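Chapter 6
Leakage: The Current You Did Not Order

What this chapter covers
Why an "off" transistor is only mostly off
Reverse current in a junction, and its fondness for warm weather
Subthreshold current and the price of a low threshold
Leakage through the gate
Reading a leakage line on a data sheet without being fooled by it

6.1 The trouble with "off"

In the last five chapters we treated the transistor as a switch. When it was on, current flowed. When it was off, current did not. This was a useful lie and we got a good deal of work out of it. You sized a driver, you worked out a rise time, and with any luck you passed a midterm.

The lie now has to be paid back. A real transistor that has been told to turn off goes on conducting, at a level small enough to ignore on most days and large enough to ruin a product on the others. The leftover current is called leakage, a word borrowed from plumbing, and the comparison holds up fairly well. A dripping faucet does no harm to anyone filling a bathtub. It matters a great deal to whoever pays the water bill in November for a house that stood empty all summer.

Consider the Kiltelley, a battery-powered window sensor sold out of a small plant in Clivmont. It sleeps nearly all its life, wakes up for an instant when a window moves, sends one message, and goes back to sleep. Its designers worked hard on the message. They trimmed it, shortened it, and argued over it in meetings. Then they added up the charge used over a year and found that the message hardly showed. The battery was being spent on sleeping.
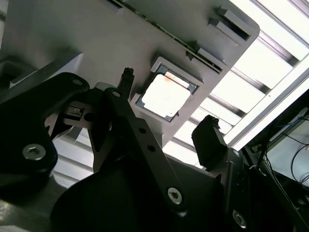 Figure 6.1 Underside of a light gray plastic panel, with a ceiling light behind it.

Any device that is idle most of the time has this problem. So does any chip with a very large number of transistors, where the drip from each is trivial and the sum is not. The first kind of designer meets leakage as a battery that dies early. The second meets it as heat, and tends to be less calm about it.

6.2 Three leaks, one bill

We will sort leakage by the path it takes. The data sheet usually won't, as it reports a single total, but you can't fix a leak until you know which pipe it comes from.

Junction leakage. A reverse-biased junction is supposed to block. It does, apart from the carriers that heat keeps producing in and near the depletion region, which the field sweeps across whether you want them or not. For an ideal junction the resulting current barely depends on the reverse voltage, as long as you stay well short of breakdown. Real junctions are less well behaved, and Section 6.4 takes up the difference.

Subthreshold leakage. The threshold voltage sounds like a cliff. It is closer to the foot of a hill, drawn on a map by someone who had to put the line somewhere. Below threshold the channel current falls exponentially with gate voltage, and an exponential takes its time reaching zero (forever, if you want to be strict). Lower the threshold to make a circuit faster and you raise the off current along with it. Most of the history of low-voltage design is people discovering this and hoping for an exception.

Gate leakage. The gate insulator keeps direct current out by being an insulator. Make it thin enough and electrons tunnel straight through it, with no regard for the drawing. Thicker films with a higher dielectric constant helped a lot here, and we will see why in Section 6.6. 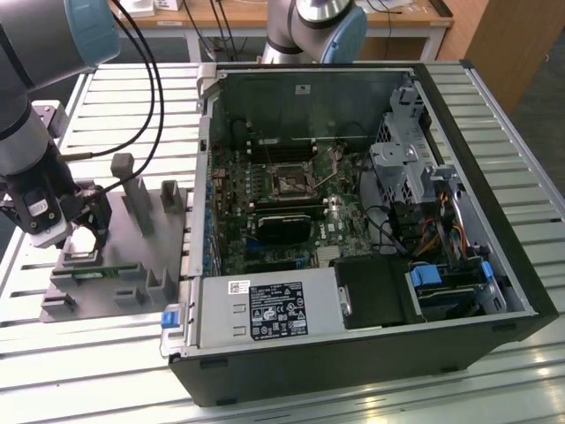
6.3 A word about temperature

Leakage figures are commonly quoted at 25 degrees Celsius, a pleasant temperature at which very little equipment spends its working life. The inside of a sealed box on a sunny wall is another matter.

As a rule of thumb, junction leakage in silicon doubles with every rise of around 10 degrees. Rules of thumb deserve some suspicion, and this one bends at both ends of the range, but it will do for a first estimate. Go thirty degrees up from the data sheet value and you have doubled three times. The small current that you wrote in the margin and forgot is now eight times as large. Subthreshold current climbs with temperature too: the threshold drops as the device warms, and the slope of the exponential gets lazier.

There is a nastier version. Leakage makes heat, heat makes leakage, and if the package can't carry the heat away fast enough the two will encourage each other until something gives. This is thermal runaway. Problem 6.10 asks you to find the condition for it, and students who skip the problem tend to meet it again in the lab, with a smell. 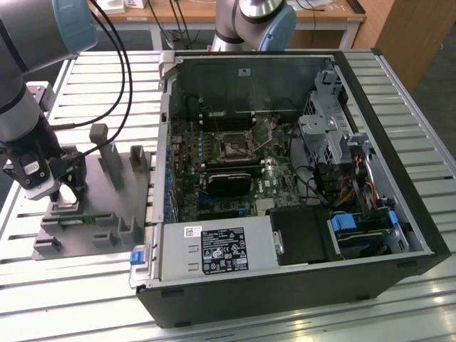
Cooling the part does help, and it is often the first thing suggested by someone who doesn't have to pay for the cooling. For the Kiltelley it was never a choice. A sensor that runs for years on one small cell can't afford a fan, and few homeowners would put up with one on the window frame. Its designers switched off the supply to whole blocks of the circuit during sleep, and used slower, higher-threshold transistors for the handful that had to stay awake. Both methods cost something. A block without power forgets what it knew, so anything worth keeping has to be stored elsewhere first, and the switch that cuts the power is itself a transistor. You may already have guessed what it does when it is off.

Before going on, look back at the inverter you designed in Chapter 3 and write down its standby current. If your answer was zero, keep the page. We will need it in Section 6.5, where we work out the real figure for one inverter and then multiply.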